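Dreden D2 FPGA Development Board

Home / Boards and Kits / Programmable Logic / Dreden D2

The Dreden D2 is a small FPGA board for people who are learning digital design and for engineers who need a cheap target on the bench. It is programmed over a single USB-C cable, which also supplies power. No separate programmer is needed.

The board is made by Siddiqui and sold through this store with the Tukham tool bundle. Boards ship with a self-test design already in flash. At power-up the eight LEDs count in binary and the serial port prints the board revision. If you see both, the board is working. 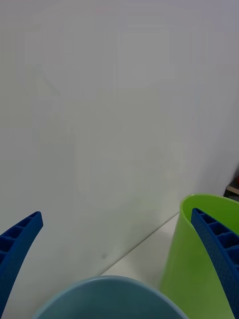
Boards and Kits

What is on the board

The FPGA is a mid-size part with 4-input lookup tables, two PLLs and block RAM that can be set up as single-port or dual-port. A 50 MHz oscillator feeds a global clock pin. There is a second, unpopulated oscillator footprint for users who need an odd frequency such as an audio or video clock.

User I/O is as follows:

Eight LEDs, active high
Four push buttons, active low, with external pull-ups
Eight slide switches
Two 40-pin headers at 3.3 V
Two 12-pin peripheral connectors, one of them routed as differential pairs
USB serial port on the same cable as programming

The push buttons are not debounced in hardware. A debounce module in both VHDL and Verilog is included in the examples folder, and most first projects should start from it. The slide switches go straight to the FPGA through series resistors.

All header pins are 3.3 V only. Connecting a 5 V signal will damage the FPGA and is not covered by the warranty. If you need to talk to 5 V logic, use the Pandoro level shifter listed under accessories.

Software

The Tukham bundle contains the synthesis tool, the place-and-route tool, a simulator and the loader. It runs on Windows and Linux. There is no macOS version, but customers do run it in a Linux virtual machine, and the loader works there as long as the USB device is passed through.

The license is tied to the board serial number and does not expire. The simulator in the bundle is limited to 2,000 lines of source per run, test bench included. That is enough for the tutorials and for most course work. Larger designs still synthesize without a limit — only simulation is affected. 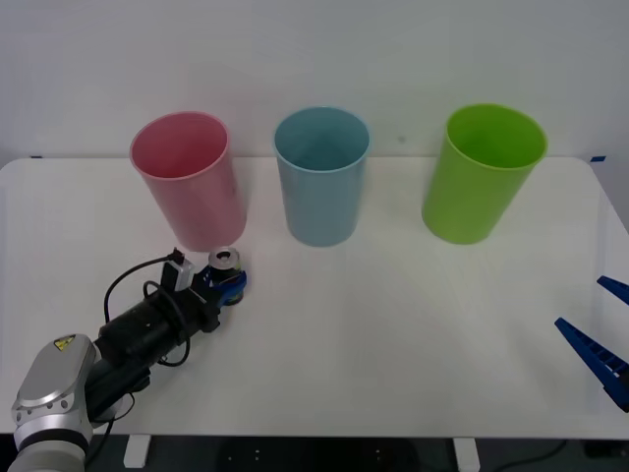 Mixed-language projects are supported in synthesis but not in simulation. If you have a VHDL top level with a Verilog core inside it, you will need to simulate the two parts separately or use another simulator. We get asked about this often, so please check before ordering if your project depends on it.

The constraints file for the D2 names every pin on the board. Copy it into your project and comment out the lines you do not use. Leaving unused pins in the file causes an error in the older tool release and a warning in the current one.

Example designs

Six designs come with the board: blinker, debounced counter, UART echo, PWM dimmer, VGA pattern generator and a small 8-bit processor. Each has a test bench and a prebuilt bitstream, so you can load it first and read the code afterward. The processor example uses 1,382 lookup tables when built with default settings. With the area option turned on it comes down to 1,326, and the maximum clock drops slightly.

The VGA example needs the Pandoro video adapter, or a resistor network of your own on the 12-pin connector. A schematic for the resistor version is in the user manual.

Power

The board can be run from USB or from a 5 V supply on the two-pin terminal. Set jumper J3 to match. Total current available to the headers is 300 mA when running from USB. Motors, relays and long LED strips should have their own supply, with the ground joined to the board ground.

Do not move J3 with power applied.
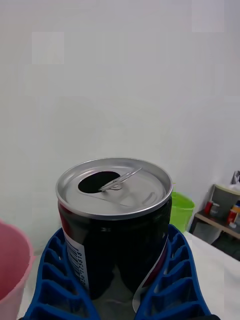
In the box

Dreden D2 board
USB-C cable
Four rubber feet
Spare jumpers
Card with serial number and download address

The user manual is a download only. Keep the card, as the serial number is needed to activate the tools.

Accessories

Pandoro level shifter, eight channels
Pandoro video adapter, 12-bit color
Pandoro seven-segment display, four digits
Breakout for 40-pin header, screw terminals

Board revisions

Revision B is the current one. It moves the reset button away from the USB connector and adds the second oscillator footprint. Bitstreams built for revision A load and run on revision B without changes. The revision is printed next to the part number on the underside.

Page updated 17 September 2024.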